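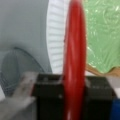 The Malladeck Review, Issue 439, page 17

Cooking for a full hall

The supper club in Plitisdale meets on the first Thursday of the month in the old Karppinen building, two doors down from the post office. The woman who runs it worked in school kitchens for most of her life and asked us to leave her name out. "People know who I am if they want to find me," she said. "I'd sooner you wrote about the food."

She left her last school job in May and had planned to take the summer off. The club had already been going for four years by then, first in her own front room and later in a borrowed kitchen at the bowls club, where the oven door had to be held shut with a chair.

"You learn to cook things that don't mind waiting," she said. "Stews, baked pasta, a rice dish with peas and lemon. If the bus from Nandulov is late then half the room is late, and I'm not serving twice."

The menu is settled a week ahead and written on a card in the window. There is one main dish, one version without meat, and a pudding. She used to offer a choice of two puddings and stopped, as everybody wanted the crumble and she was taking home trays of cold semolina.

Most of her methods come from school work. She weighs dry goods the night before and puts them in lidded tubs with the name of the dish on a strip of tape. Onions are chopped first and all at once. She cooks rice in the oven in deep covered trays, with the water already boiling when it goes in, and says she hasn't burnt a pan since she began doing it that way.

"In my first school we did nearly 1,000 dinners a day across two sites," she said. "That was too many. You never saw anybody eat. You saw the trolley go out and you saw the trolley come back."

Money is the part she likes least. Last winter the boiler failed and the repair came to £782, which the club paid off by holding two extra suppers and a bread sale. The bread sale did better than she had expected and she may hold another before Christmas. She bakes the loaves at home in batches of four and is thinking of asking the baker on Station Road for the use of an oven on a Sunday.

She reads very few cookery books. The one she keeps in the kitchen is a domestic science textbook that has lost its cover, and she uses it for the tables at the back. For anything else she goes by memory and tastes as she goes. Salt is added late, in small amounts, and she doesn't let helpers do it.

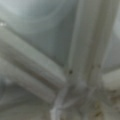

What would she tell a person who wanted to start a supper club of their own?

"Start with one dish you've made so often you're bored of it," she said. "Cook it for a small table, charge what it cost you, and see if you want to do it again the month after. Don't buy any big pans until you've borrowed some."

The next supper will be a chicken and leek pie, with a mushroom one alongside it. Doors open at half past six, and places can be booked at the post office counter until noon the day before.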